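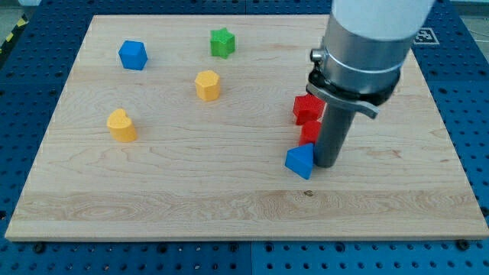
Pelau, February

Best finish for a maple board that gets used every day?

I have a maple board, light colored with some swirly grain in the middle and one small knot. It is bare wood right now. My kids use it for blocks and puzzles, and once in a while it ends up holding crackers. I want something that won't yellow much and is OK if somebody puts a wood piece in their mouth. The store had mineral oil, a board cream from Koretti and a water-based clear coat. I already sanded to 150. Do I need to go higher? Also, does the knot need anything special?

koretti_customer

I use the Koretti cream on my cutting boards. Smells fine, goes on easy. Never tried it on maple.

shopfloor5

Go to 220 by hand, with the grain. Before the last pass, wipe the board with a damp rag and let it dry. That raises the fuzz so you can knock it off once and be done with it. Swirly grain tears out easily, so use fresh paper there and don't lean on it.

For food, mineral oil is the simple choice. Flood it, wait an hour, wipe off the extra, do it again the next day. I put 3 coats on a new board and then one whenever it looks dry. It darkens maple a little but stays pretty close to the original color. The downside is that blocks sitting on fresh oil will pick some of it up — give it a couple of days before the kids get it back.

Leave the knot alone if it's tight. If it moves when you push on it, put a drop of thin glue around the rim and sand flush.

tramel_road

I'd go with the clear coat if it's mostly for toys. Oil needs redoing and it collects dust. Water-based stays the clearest on light wood. Read the can for cure time, because dry to the touch and cured are two different things, and mine said three weeks. Do both faces or it may cup. The one I did for my sister's kitchen in Ivanov only got coated on top and it rocks on the counter now.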